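# Tabletop Sorting Notes

Annotation set for small household objects kept in trays, dishes and on open tabletops. Each record is one written note on how a table is laid out: which items are inside a container, which are outside it, and where each one is relative to the others.

Maintainer: Panagiotis Dimitriou
Project: Dadora
Current release: August

## Contents

The set holds 500 layout notes. They are grouped by table, and each table has its own folder.

| Folder | Table | Notes on use |
|---|---|---|
| `sonunis/` | Round and oval pedestal tables | Light tops, one central column |
| `karagiannis/` | Rectangular tables | Four legs, matte tops |
| `etarach/` | Low tables and benches | Used for floor-level sorting |
| `shared/` | None | Vocabulary, label list, checker |

The folder names are internal names for the rooms where the tables stand. They carry no other meaning and should not be used as a label.

## Record format

One note per line, UTF-8, tab-separated. Fields appear in this order:

- `note_id`: folder name plus a running number
- `surface`: shape and color of the tabletop
- `container`: type of container, or `none`
- `inside`: items in the container, separated by semicolons
- `outside`: items directly on the tabletop, separated by semicolons
- `relation`: one or more short relation phrases
- `confidence`: `sure`, `unsure` or `generic`

Empty fields are written as a single hyphen. Do not leave them blank; the checker reads a blank field as a missing tab.

Sample line, shown with vertical bars in place of tabs:

```
sonunis_011 | oval, white | tray | sticks; orange object | ring; glass dish | dish next to tray | generic
```

## Container types

There are four container labels.

`tray`: low sides, open top, rectangular or square. Handle openings and slatted sides do not change the label.

`dish`: small, shallow, any shape. Glass dishes are labeled `dish` with the added word `glass`. An item resting against a dish is still `outside`.

`box`: sides taller than the width of an adult hand.

`none`: the items are directly on the tabletop and nothing on the table can hold them.

A dish that stands on the table next to a tray is listed as an item under `outside`, and the tray is the container. If the dish is inside the tray it goes under `inside`. Nested contents use a slash, for example `dish/beads`.

## Item names

Names come from `shared/vocabulary.txt`, which has 100 entries. Use the plainest word that fits. When the identity of an item is not clear, use color and shape and set `confidence` to `generic`. "Blue ring" is acceptable. "Teether" is acceptable only if the annotator had the item in hand.

Material words are limited to wood, glass, metal, cloth, paper and plastic. Leave the material out if there is any doubt. Thin rods are always `stick`, regardless of what they are made of. Two-color sticks take both colors in alphabetical order, joined with a hyphen, so `green-yellow stick` and not `yellow-green stick`. Earlier notes in `karagiannis/` used both orders and were merged before the current release.

## Relation phrases

Left and right are given from the annotator's seat. Near and far are measured from the same seat. Allowed phrases are `left of`, `right of`, `near side of`, `far side of`, `between`, `next to`, `on top of` and `parallel to`.

`next to` means a gap narrower than the smaller item. Touching items are also `next to`; there is no separate phrase for contact.

`parallel to` is used only for long items and allows a small difference in angle. It says nothing about the direction either item points.

## Known issues

1. Clear glass on a white glossy top is the most common source of missed items. In `sonunis/`, 19 notes were corrected on second reading after a glass dish had been left out. Tilt your head or move the lamp before closing a note on that table.
2. Shadows under trays have been written up as dark mats. The label `mat` now requires a visible edge on at least two sides.
3. Items with a bumpy outline are sometimes recorded as several small items and sometimes as one. The rule is one item unless a gap can be seen between the parts. Older notes in `etarach/` have not been checked against this rule.
4. Floor items under pedestal tables are out of scope but appear in a few notes. They can be ignored.

## Checking a file

```
python shared/check_notes.py sonunis/notes.tsv
```

The checker verifies field count, vocabulary and relation phrases. It does not compare `inside` with `outside`, so an item listed in both will pass. Sort by `note_id` before committing.

Corrections go to Panagiotis Dimitriou with the `note_id` in the subject line. Send the full replacement line, tabs included.

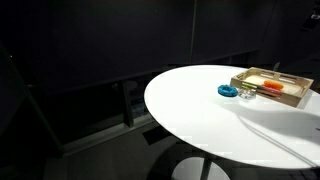 Replacement lines are merged once a month. The old line is kept in `shared/retired.tsv` under the same `note_id`, with the letter `r` added at the end.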